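Taking the processor out of an old desktop is a short job once the cooler is off. These notes cover the Humadcombe office machines, most of which have a green board and a separate metal frame round the processor socket.

## Before you start

Shut the machine down, unplug it and hold the power button in for a few seconds. Lay the case on its side and take the side panel off. Touch bare metal on the case before you touch the board.

Remove the cooler and wipe the old paste off the top of the processor with a lint-free cloth. Leave the cables at the edge of the board plugged in if they are clear of the socket.

## Opening the socket

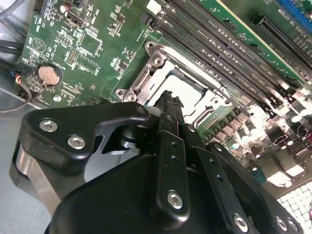
*Processor in its socket, with the coin cell to the left and the memory slots to the right.*

1. Find the arm along the side of the metal bracket.
2. Press it down, ease it outwards from its catch and let it rise slowly. Keep a finger on it.
3. Lift the frame clear of the processor.
4. Note which corner of the processor carries the small triangle.
5. Hold it by two opposite edges and lift straight up.

Don't undo the round screws on the bracket. They hold it to the board.

## Working inside the case

Sarita Vashisht does these with the board left in, and I now do the same. Pulling the board can add up to 33 minutes to each machine. On this model the power supply lies along one side of the case with its label facing up, so you can copy the rating on to the job sheet without unscrewing anything. The light blue tab near the drive bay can be left alone.

Put the processor in an anti-static box and write the machine number on the lid. Spare boxes are in the Trekus drawer. Lower the frame and close the arm again before the case goes back on the shelf.
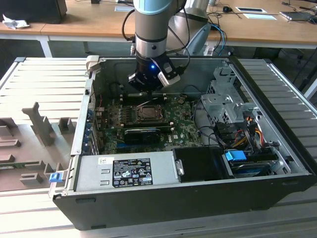 Machines going to Jerkholm need the memory taken out as well. Push the latches at the ends of each slot outwards and the module will come free. The slots run just below the socket, so close the socket first and you won't knock the contacts. Bag the modules in pairs, 2 to a bag, and put them with the processor.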